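Paying by the month for a pair of hands

Pruvitz began offering its home tidying arm on a monthly plan in February, and I have had one on trial since the second week. The firm calls it a service. You pay £78 a month, they bring the machine, set it up, and take it away again if you stop paying. There is no deposit. My view, having lived with it for a while, is that the plan is a fair one for some homes and a poor one for most, and that the firm should say so before people sign.

I will start with what you get. The arm comes on a wheeled base with a gripper and a small wrist camera. You show it a job a few times by moving it through the steps, and it then tries the job by itself. The basic plan lets you store 8 jobs. If you want a ninth you either delete one or move up a tier. I think this limit is mean. A household has far more than eight small jobs in it, and the ones you would delete are the ones you use least often, which are usually the ones you dislike most.

The teaching is better than I expected. I am not technical and I had the first job working before tea. The screen uses plain words, and when the arm can't do something it stops and tells you. I would far sooner have that than a machine that carries on regardless. The manual, on the other hand, is 454 pages long in its printed form, and the index is no help. I looked for "cable" and was sent to a page about the warranty.

Where the service earns its money is in close work under things and behind things. I have a bad hip. Anything that lives at floor level, or is fixed to the underside of a seat, is a nuisance to me. Knobs and handles down there are all black on black, and I can't tell them apart without a torch. The arm goes in low and gets its camera within inches of them.

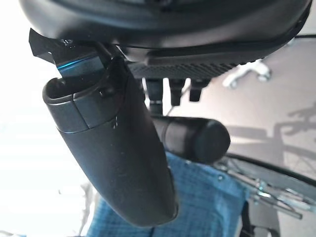 Gwion Probert thinks I am being too kind. He had the same plan and gave it up, and his complaint was that every job had to be taught again whenever the furniture moved. He said he was paying to be a teacher, and that for the same money he could have a person in for a few hours who would know what a chair was wherever it stood. I can't say he is wrong. My rooms stay much as they are from one month to the next, and his don't.

That difference matters more than anything in the brochure. If you live alone, or with one other tidy adult, the taught jobs stay good. If you have children or a dog I would expect a lot of stopping and asking. Pruvitz does offer a visit to re-teach jobs, but you get only four a year, and after that you pay for each one.

Sunlight is the other weak point. My front room faces east and the arm is slower there in the morning. It hesitates over dark things with a bright window behind them. The help line told me to draw the curtains, and I do, but then I am doing a job so that the machine can do a job. By mid-afternoon it is fine.

I also looked at the Wusow, which you buy outright. It costs a great deal more at the start and there are no limits on stored jobs. Mabli Gittins has one and likes it. Repairs are your own affair, though, and that put me off. With the Pruvitz plan a worn finger pad was replaced by post and I paid nothing.

So I am keeping mine until the autumn. I have written to the firm asking them to drop the limit on jobs and to let people try the thing in their own rooms, with their own clutter, for a full month before the first payment is taken. They have replied to say the letter has been passed on.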